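Leave the Spoons on the Table
Hyun-seo Shim
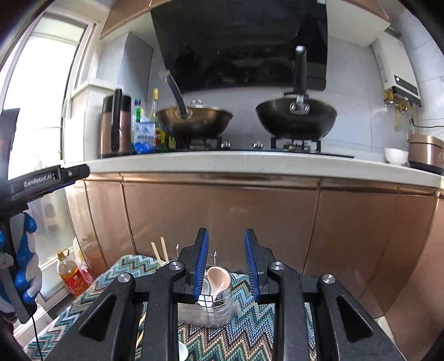 Spoon and chopsticks on the table, two woks on the stove.

My aunt had a rule that the table must be bare when no one is eating. She wiped it after every meal, and then she wiped it again, and the spoons and chopsticks went into a drawer on the other side of the kitchen. For each meal they came out, and after each meal they were washed, dried with a cloth and put back. I grew up partly in her house, so for many years I believed that this was what a good home looked like.

I want to argue for the opposite. I think that the spoons and chopsticks should stay on the table all day, standing in a glass, where every person can reach them without getting up. It is a small question, and I am aware that newspapers have bigger ones. But I have lived with both systems, and I have an opinion.

When I moved to Brarkness I rented a kitchen of 2 meters by a little more. It had one drawer, and this drawer did not open fully, for the handle of the oven was in its way. A neighbor on the second floor gave me a tall jar which had contained pickled cucumbers. I washed it, took off the label with oil, and put in it everything I ate with. I intended this for one week only. The jar is still with me after 12 years, although I have now five drawers, and all of them open.

The first thing I noticed was who set the table. With the drawer, it was one person, always the same one. In my aunt's house it was my aunt, and when she was tired it was me. The guests sat and waited. With the jar, the table is never set and so it is not anybody's job. The bowls arrive, each person puts out a hand and takes a spoon, and a child can do it too. My daughter was choosing her own spoon before she could speak in full sentences. She chose always the biggest one, which was for serving, and we let her.

People who don't agree with me speak first about dust. I take this seriously. A spoon which stands in the open with its bowl up will collect something, and near a stove it will collect also oil, if you fry often. My answer is that the things in my jar don't stand there long. We are three people and we eat at home, so the spoons go around quickly. For a house where the family eats out most evenings, I would say use the drawer. Or keep in the jar only what you use in two days, and put away the rest. A jar with thirty spoons is storage, and I am not defending storage.

I should mention also that the drawer isn't so clean as we like to think. Please take the tray out of yours and look under it. When I did this in July, I found bread crumbs, a rubber band, a dead moth and a key to a bicycle that we sold. We had closed this drawer every day with the feeling that we had done something hygienic.

The second objection is that it looks untidy, and here I become less patient. I have on my desk a catalog from Voner, the furniture store in our town, and on its 178 pages there are many kitchens. I went through all of them with a pencil. The tables have lemons on them, and a linen napkin, and a vase with one branch. I didn't find a spoon on any table. The people who live in these kitchens must eat the lemons with their hands. I understand that a catalog wants to sell cabinets, and a shiny cabinet door is more beautiful if there's nothing in front of it. But we have begun to judge our own rooms by this, and we hide the things which we need three times in a day, and leave out the things we don't need.

It is strange to me that the same people accept it at the stove. A wok may stay on its burner from morning to night and no visitor will call it mess. It is big, it is heavy, and it will be used again in some hours, so everybody agrees that it lives there. I would like the same kindness for the spoon. It is used more often than the wok, and by more people.

There is a question of mixing. My friend Um, who has read this essay in an earlier form, thinks that metal, wood and ceramic should not stand together in one holder, because the ceramic will chip. I have lost one ceramic spoon in this way, I admit it. It was a thin one, and I had dropped a steel ladle on it from above. Since then the ladles have a place of their own, and the ceramic spoons go in last and come out first. Wood doesn't bother anybody. The only trouble with wooden chopsticks is that they must be dry before they go in the glass, and if you are in a hurry they aren't, and at the bottom you will find after some weeks a gray ring with a smell. So I turn the jar upside down over the sink and wash it when I see the ring starting. A holder with holes or with some kind of insert is better than my cucumber jar, and I would recommend it to a person who is buying one new.

Glass is my preference over tin or clay, only for the reason that I can see from the chair if it needs washing. Put something woven under it. On a naked table the glass makes a noise each time when someone pulls out a spoon, and at breakfast this noise is very large.

I bought once a proper holder, at the market hall Virkimetti, on a trip. It had separate rooms for forks, knives and spoons, and it cost 2000 in the money of that place, which I did not calculate well until I was home. We used it for a month. The trouble was that it asked us to sort. After washing, each thing had to go in its own room, and soon the dry spoons were lying beside the sink again, waiting for a person with more energy. In the jar you can throw everything with one hand. I gave the holder to my brother-in-law and he keeps pencils in it.

I don't say that my aunt was wrong for her house. She had a large table, and on it she cut fabric, and did accounts, and my cousins did their homework, so she needed the surface. When the table has a second job, a bare table makes sense. But many of us have copied the rule without the reason. Our table has no second job, or it has one only on the evenings when I write.

When she visited us the last time, she looked at the jar and said nothing, and I saw that she wanted to wipe under it. I lifted it for her. She wiped, I put it back, and then the soup was ready and she took a spoon from it like the rest of us.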